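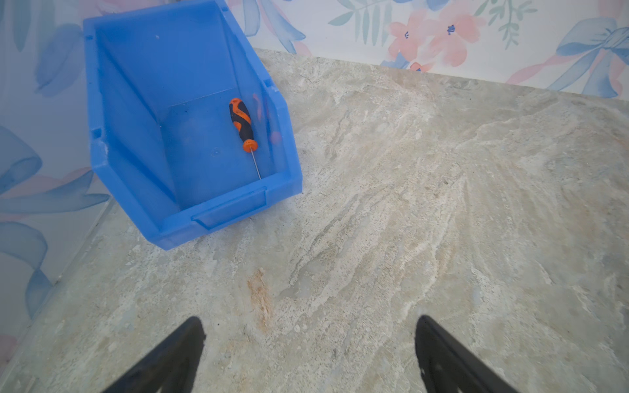 Figure 2. Small screwdriver with an orange and black handle, in a blue parts bin.

4.2 What happens to old saves when a mod changes

We turn now to the part of the study we enjoyed most, and the part that surprised us more than any other: how players of Ikudik cope when a mod they rely on is updated and their saved games no longer load as they should. Ikudik is a bridge and railway building game with a lively modding scene, and its save files store every placed part by its internal name. If a mod author renames a part, splits it or takes it out, any save that contains it is at risk. The base game gives very little help. It drops the unknown part, writes a line to a log file that most players have never opened, and carries on.

We read 879 forum threads in which a player reported a damaged save, and sorted them by what had changed in the mod. Renamed parts were by far the most common cause. This is a cheerful finding in its way, as a rename is also the easiest change to repair. The part still exists, with the same shape and usually the same weight, and all that is missing is a link from the old name to the new one. Several of the threads contain lovely bits of detective work, with players comparing old and new config files line by line and posting the matching pairs for everyone else to use (one of these lists, for the Okmont girder pack, was still being added to when we stopped collecting).

Removed parts are a harder case. Authors take parts out for good reasons: a model was never finished, or a newer part does the same job better. But a viaduct built on the old part loses its supports, and in a game that models load, the rest of the viaduct tends to follow. We were struck by how often the author joined the thread in person and put the part back, hidden from the build menu but still there for old saves. Players call this "ghosting" a part. We found no mention of it in any modding guide, yet it appears in the change notes of mods whose authors seem never to have spoken to one another.

The Kuusisto timber pack is worth a closer look. It had more than 400 parts at the start of our study period, many with names left over from early testing, and in August its author decided to tidy the lot. The new names are a great improvement. They follow a clear pattern (material, length, end type), and a newcomer can find a part by guessing. They also broke every save that used the pack. Elsa Turunen, who maintains it, answered the first reports by releasing a small table of old and new names together with a script that rewrites a save file in place. In her interview she described the script as "an evening's work that should have been done before the release and not after it". Players were much kinder about it than she was, and the thread is full of screenshots of rescued bridges, some of them enormous!

The script might have stayed a single fix for a single pack. It grew because Raimo Suominen, the author of the Hondavis mod loader, saw it and asked whether the table could be read by the loader itself. From the release of March 25, 2019 onwards, Hondavis looks for a file of renamed parts in each mod folder and applies it when a save is opened, leaving the original save untouched. An author who renames a part adds one line to the file. The player does nothing at all, and in many cases never learns that anything was renamed.

We were keen to see whether authors would take this up, given that it asks for extra work and brings them no new features. Uptake was slow at first and then very quick. The turning point in our data comes when two of the larger packs began to ship rename files, after which players started asking for them by name in other threads, politely for the most part. Some wrote the files themselves and sent them to the authors, who nearly always accepted them.

Two problems remain open. The first is the chain of renames, where a part has changed its name several times and the save is older than all of them. Hondavis follows such chains, but only if no link has been deleted, and authors do like to clear out lines they believe are no longer needed. The second is the part whose name stays the same while its size or attachment points move. No rename file can help there, and the bridges that come out of it are wonderful to look at and quite unable to carry a train. We come back to these in Section 5, where we compare the ways in which authors mark such changes in their version numbers.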